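Workshop > Tips > Teaching by hand

Tips for showing a robot arm a kitchen job

I've been doing demos in the simulator most evenings since August, and my notes have gotten long enough that I may as well put them where other people can use them. Mostly it's table stuff - shakers, cups, spoons, the occasional lid. I drive with a hand controller. If you push the arm around by hand instead, most of this still applies, you just get sore shoulders sooner.

Do a dry run without recording. I used to hit record right away and my first few tries were always garbage (lots of wobbling while I remembered which way was left). Now I take one lap for free.

Rest your elbow on something. A folded towel is fine. A rolled-up bath mat is better!

Pick one way to do the job and stick with it for the whole batch. I once did half my spoon pickups from the handle and half from the bowl end, and the trained arm went for a spot in between and dropped it every time. Ardalan Najafi looked at my files and told me to throw out all 92. I kept 13 and started over, and he was right, the small clean set did better.

Slow down for the last couple of inches, but don't stop dead. If you freeze above the thing while you make up your mind, the arm learns to freeze there too, and then it just hangs in the air looking thoughtful.

Open the gripper before you get there. Wide open, early. Same goes for letting go - open, wait a beat, then back straight out the way you came.

Things that have fallen over need their own demos. Don't figure that a shaker on its side is the same job as one standing up, the wrist has to come in at a different angle and you want the fingers on either side of it before you close. I line up with the long direction first, then fuss with the height.

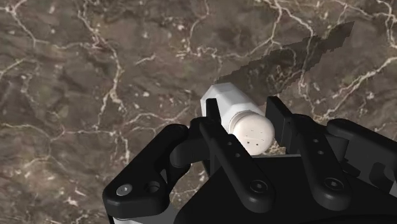 Watch out for shadows when you're judging height, too. A long one off to the side used to fool me into thinking I had more room than I did. Go by the fingertips and swing your view around before you commit.

Change where the thing starts out. I move mine every demo and turn it a little. Swap the tabletop once in a while if your setup lets you, busy stone one day and something plain the next.

Keep a few of your saves, the ones where you missed, backed off, and got it on the second try. Those are worth having. Toss the ones where you knocked it across the counter.

Quit after 6 bad ones in a row. Go eat something.

Related tips
Naming your demo files so you can find them later
Hand controller grips that don't get slippery
Planen shelf brackets, 7 months on
Cleaning a salt shaker with clogged holes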